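5. Comparing two end tools on the Herkis bench

This section explains how to compare the round finger tool with the two-jaw gripper on the same arm and the same board. Please read it completely before you switch on the controller. The sections 3 (mounting of the arm) and 4 (network) must be finished.
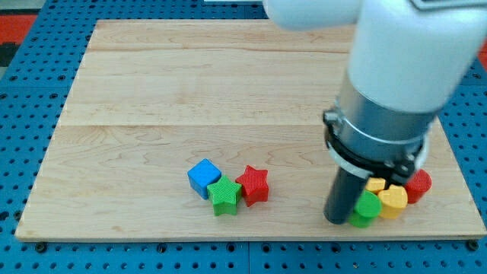 The comparison takes one morning if the tools are already assembled. It gives you two result files, one per tool, which you can open side by side in the Sterton viewer. Do not change the speed settings between the two files, otherwise the results can not be compared.

5.1 What you need

- Herkis bench controller with emergency stop connected
- Finger tool with clamp ring
- Two-jaw gripper with its own cable
- Printed block set: cubes, cylinders, stars and hearts
- Wooden board, fixed to the perforated table
- Hex key from the tool bag
- Benavides camera bracket, only if you wish to record the trials

Note: Blocks from other sets may be used, but then use the same blocks for both tools. A painted block slides differently from an unpainted one.

5.2 Mounting the finger tool

1. Move the arm to the service position and press the emergency stop.

2. Put the clamp ring over the wrist. Leave the screws loose enough that the ring can still turn by hand.

3. Insert the finger from below until you feel the stop.

4. Turn the ring until its mark is in line with the mark on the wrist. Tighten the screws crosswise, a little at each one, and then go round a second time.

5. Pull on the finger with your hand. It must not move. If it moves, repeat step 4.

6. Release the emergency stop and select tool profile 513 on the controller.

CAUTION: Profile 513 is only for the finger. With this profile the controller does not know the width of the jaws, and the gripper can hit the board.

5.3 Setting the working height

1. Remove all blocks from the area below the finger.

2. Lower the arm in jog mode, slow speed, until a sheet of paper can still be pulled out between the tip and the board with light resistance.

3. Press SET Z. The display shows the encoder value. In our workshop it was 2,653 with the finger. Your value will be different, please write it down.

4. Raise the arm and repeat the measurement at each corner of the working area. If one corner differs clearly from the others, the board is not level. Loosen its bolts, correct it, and begin again from step 2.

Note: A board made from joined planks can have a small step at the joint. Pass your finger over every joint before you set the height. When you feel a step, set the height on the higher side.

5.4 Running the pushing trial

The finger can not lift. It pushes blocks over the board, alone or in a group, and the trial shows how well it can separate and collect them.

1. Place the blocks in two groups with free wood between them. Make one group tight, so that the blocks touch.

2. Start program PUSH-A. The arm goes to the start point and waits.

3. Press RUN. Keep your hands outside of the table until the green lamp is steady.

4. After every run, mark on the sheet which blocks reached the target area and which did not. A block that fell over counts as not reached.

5. Put the blocks back in the groups and continue until the program shows END.

In April we made 135 runs with this program at our Dodham workshop, and in 93 of them every block reached the target. Most of the failures came with stars. When the tip enters between two points of a star, the block turns together with the finger and leaves the path. Cylinders standing upright were easy at low speed, but at high speed they fell.

CAUTION: Do not try to hold a block against the finger with your hand, also not in slow speed. The arm does not feel a soft contact in this mode.

5.5 Changing to the two-jaw gripper

1. Press the emergency stop and remove the finger in the reverse order of 5.2.

2. Mount the gripper and connect its cable. Guide the cable along the arm with at least one loop of free length at the wrist.

3. Select the profile for the gripper and repeat 5.3 completely. The height of the finger is not valid any more.

4. Start program PICK-A and proceed as in 5.4.

Note: The gripper needs space on both sides of a block. In a tight group it often can not enter, and the program then reports "no access". This is a valid result and should be written on the sheet. It is not necessary to pull the blocks apart.

5.6 If something does not work

Controller shows "tool unknown": the profile was not confirmed. Select it again and hold the key for two seconds.

Finger scratches the wood: the height is too low, or the clamp ring has slipped. Check the ring first.

Blocks stop before the target: clean the board with a dry cloth. Do not use oil or polish.

The two files have different length: one program was stopped before END. Repeat this tool only. The other file can be kept.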